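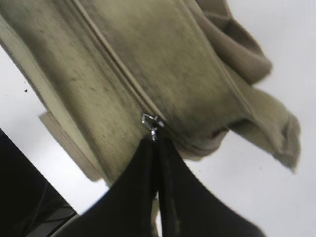 A question left on the feedback sheet from Thursday was why we bother with cloth at all, when every gripper datasheet we've read so far gives its numbers for steel blocks, and couldn't we please just compare grippers on steel blocks like everyone else. Fair! I laughed, and then I rewrote half of this handout, so whoever you are, thank you.

My short answer is that a steel block is very polite. It has two flat sides, it stays the same width when you squeeze it, and if you miss by a hair you still get it. Two grippers that are miles apart in real use can look like twins on a block. Give them a zipper pull or the mouth of a cloth bag and they stop looking like twins pretty fast (usually in the first few minutes, usually while I'm still getting my coffee).

So these notes are about comparing grippers on soft stuff. Bring them to the lab in 335. I'll assume you've done the arm safety sheet and know how to jog the wrist slowly. If you haven't, come see me first, please, I mean it.

What we're comparing

We have the Trila and the Prosberg on the bench. Both are two-finger parallel grippers, both bolt to the same flange, and both talk to the Gralley controller, so you can swap one for the other and keep your program. Mostly. The Prosberg reports finger opening from the inside faces and the Trila reports it from the carriage, which means that "fully closed" is a different number on each. Every group gets bitten by this once. Write both zeros on the top of your log sheet before you do anything else and you'll save yourself an afternoon.

The Trila is quick and a bit springy. The Prosberg is slower and holds its position like a vise. I go back and forth on which one I like (I was a Prosberg person all through January, and now I'm drifting), and I don't want you to guess my favorite and hand it back to me in the report. Use what's in your log.

Pinching small things on cloth

Say the task is to take hold of a zipper pull, or the bit of fabric just by it. What matters?

Fingertip width comes first. A fat tip covers the thing you're trying to grab, and then neither you nor the wrist camera can see what's between the fingers. A thin tip lets you see but slides off sideways. There's a sweet spot and it depends on the part.

Then closing speed. Cloth moves when you touch it. If one finger gets there slightly before the other it shoves the fabric over, a fold comes up, and you end up holding the fold. Closing slower helps the Trila a lot and the Prosberg hardly at all, and I'd love to see one of your reports take a real stab at why. My own guess is play in the Trila's carriage, but I've never measured it properly.

And force, which people want to turn up. Please start low! More force won't fix a grasp that's in the wrong place, it just makes you hold the wrong thing more firmly. Go up one step at a time on the controller and log each step.

One thing about logging a pinch: "closed" and "holding" need separate columns. The fingers can close beautifully on air. Lift a little, stop, look at the opening value, and only then tick "holding."

Going into an opening

The second task is the one I find more fun, where the gripper has to get inside something soft. Now the body of the gripper matters as much as the fingers. The tips may fit through the opening just fine while the housing behind them comes along and flattens the rim, and once the rim is flat there's no opening anymore and your nice straight approach is pushing on a lump of fabric.

Tilt is your friend. Coming straight down looks tidy in the simulator, but the wider part of the gripper arrives square on. If you lean the wrist over you can lead with a finger, get under the near edge, and let the rest follow.

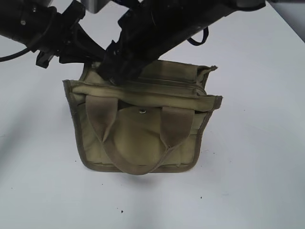
How far to lean depends on the gripper. With the Trila I can get away with a shallow angle. The Prosberg is bulkier behind the fingers, so I lean it more, and then I have to watch the cable side, because a big wrist angle uses up slack you thought you had. Do a dry run well above the table every time you change the angle. Every time, even if you only changed it a tiny bit.

Also decide beforehand what counts as "in." I've read reports where one partner counted the tips passing the rim and the other counted the tips touching the bottom, and the totals were useless. Pick one, write it down, stick to it for both grippers.

A word about the cameras

You have 2 views to work with, the Dauda on the wrist and the fixed one over the bench. The wrist view is wonderful up close and awful when the arm is moving, so if you need a sharp picture of the fingertips, pause before you grab it. The fixed view stays put and tells you where the arm is, but the gripper likes to get between it and the very thing you want to see. Use both. When they seem to disagree, check the timestamps before you argue with each other, as the Gralley stamps the two streams separately and they drift over a long session.

White tabletop, dark fingers: the auto exposure tends to go for the table and your fingertips turn into a black blob. Lock the exposure with the gripper low and in view, then leave it alone for the whole run.

What to hand in

Each pair does 14 tries per gripper on each of the two tasks, with the cloth laid out fresh between tries. Don't smooth it into the same pose every time; let it fall how it falls and note anything strange. Keep every failed try in the log. I learn more from those than from the good ones, and so will you.

The write-up is 3 pages at most, with your log attached. Tell me which gripper you'd pick for each task and what would change your mind. It's perfectly OK to pick different ones, and it's OK to say you can't tell, as long as the log shows me why.

If you finish early, swap the fingertips between the two grippers (the bolt pattern matches, the screws don't, spares are in the drawer under the controller) and run the pinch task again. I'm really curious how that comes out.

Course handouts | Questions: use the course message board or stop by 335 | © Robotics teaching lab | Back to top

Related handouts
Setting zeros on the Trila and Prosberg
Wrist angles and cable slack
Dauda camera: exposure and focus
Gralley controller quick start
How to keep a lab log I can read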